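Oct 11, 2025

I have been meaning to get out to the open day at Hatovbridge for years, and every year something comes up, so when Birutė Uibo called and said she had a spare seat in her car I said yes before she had finished the sentence. It took us longer to find the parking lot than it did to drive there, and we arrived just as the first tour was setting off without us. That was fine. It gave us time for coffee, and for a good look at the program, which was printed so small that Birutė had to hold it at arm's length and I had to read it to her anyway.

## What the day is

Hatovbridge is an old industrial building that has been divided up among small outfits who think about the insides of homes. Triltent has the upstairs and works on lighting. Mockus does shelving and is the one with the long line, thanks to the pastries. Clisomeck has the big hall at the back, and it was Clisomeck I had come for, as they spend their days on the dull little jobs that fill up a house: hanging things up, putting things away, finding a home for the bag you dropped by the door.

Normunds Lukoševičius showed us around. He is tall and soft-spoken and has the habit of straightening things as he talks, so that by the end of the tour our group of 18 was walking in a rather tidier line than it had started in.

## The hall

I had pictured something like a furniture store, with a bed made up as if for a hotel and a bowl of fake lemons. The room is plainer than that and I liked it much better. There is a ribbed white ceiling overhead, plenty of light, and ordinary furniture standing around in the way it does when people use a room and don't arrange it for company. 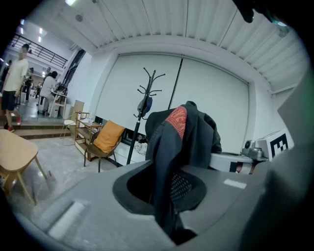
Coats were the theme for the morning, and I never thought I would be able to listen to a man talk about coats for the better part of an hour. Normunds began with the question of where you pick one up. Most of us grab a jacket wherever our hand lands, he said, and then spend the next few seconds hunting for the collar. The navy one they had out has a red-orange patterned panel up on the shoulder, and he told us he is fond of it for that reason, as your eye goes there and your hand follows. Further down there is some black mesh among the folds, and mesh, he warned us, will catch on a hook if you give it half a chance. I thought of my own raincoat, which has been hanging by one sleeve since January, and said nothing.

The rack itself is a black metal one with curved hooks branching out at the top and more of them lower down the pole. I have almost the same one at home. Mine leans. Birutė asked whether everybody's leans, and Normunds said it usually comes down to the order things go on: a heavy coat on one side and nothing on the other, and away it goes. His advice was to give the big coats opposite sides and to keep bags close to the pole. A woman behind me wrote this down, and I am a little ashamed to say I borrowed her pen and did the same.

We were allowed to wander for a while after that. There is a corner I would happily have moved into, with a round wicker chair and a mustard-yellow cushion that I am now going to spend the winter looking for. Next to it is a small wooden side table with a lower shelf, where a water bottle was sitting just as one would at my house. I do think a lower shelf is the making of a small table. You get somewhere to put your drink and the top stays free for your plate, and I can't think why I ever bought one without.
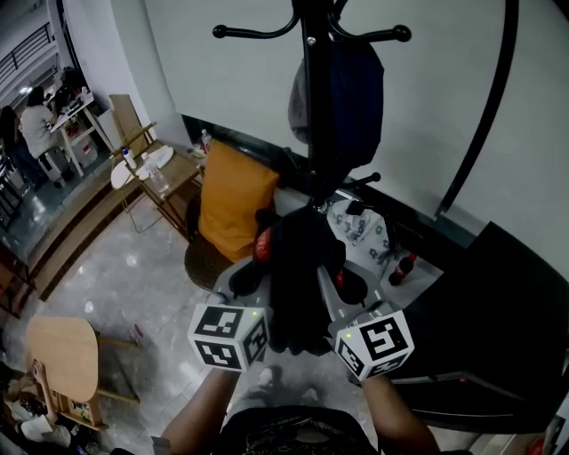

## Getting there, and a few practical notes

Entry is $6 and children go in free. The tours last a bit over an hour and leave from the front desk, and you do need to put your name down when you arrive, which we learned by not doing it. Normunds told us they expect about 1000 visitors over the weekend, so I would go early if you can.

The Mockus pastries were down to the last 4 by the time we reached the front of the line. We bought two of them, one cardamom and one plain, and ate them in the car with the heater on. Birutė has already asked about next year, and I have promised to print the directions.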